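Version 3 of `ostdale-surfaces`. Replaces the version 2 listing; file names are unchanged.

# Ostdale Surfaces: white subset

The white subset contains 694 stills of plain, pale work surfaces. It was put together for Skunov, a small tool that estimates how evenly a surface is lit and writes out a correction map. The labels cover tone and shadow only. The material under the finish is not recorded.

## Labels

Each still has one row in `labels.csv`:

- `finish`: `matte`, `satin` or `unknown`
- `shadow`: `none`, `soft` or `hard`
- `bright_side`: the side or corner where the surface is lightest
- `note`: free text, 90 characters at most

A shadow is `soft` when its outline can't be traced by hand. Soft shadows on matte white often look mottled, with light and dark patches running into each other. Label these as one shadow. In the still below, the gray is darkest at the bottom center and fades upward, so the row reads `matte`, `soft`, `top`.
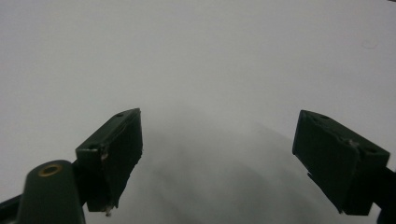 ## Known problems

- `bright_side` is the weakest column. Differences in tone on white are small, and a monitor with a color cast can flip the answer.
- Version 2 mixed up "cool" and "dark". Grimik, the checking script, now flags rows where the note says one and the label implies the other.
- Marks on the surface itself are not labeled – use the Figueroa subset for stains and scratches.

## Choosing a bright side

View the still at full size, then at thumbnail size. If the two readings differ, keep the thumbnail reading. Corners are allowed. A surface that is slightly brighter toward the upper left and grayer toward the right and the lower part gets `upper_left`, even when the change is faint.
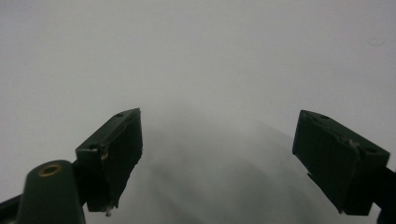 One user of version 2 objected that corner values make the column hard to sort, and asked for a plain angle in degrees. An angle column was tried in a test branch. Labelers disagreed on it too often, so it was dropped. Corner values stay, and `grimik --sides` folds them into 5 groups (top, bottom, left, right, even) for anyone who needs a shorter list.

## Checking a copy

Run `grimik --check labels.csv` from the top folder. A clean copy prints the row count and exits with code 0. Missing stills are listed by file name.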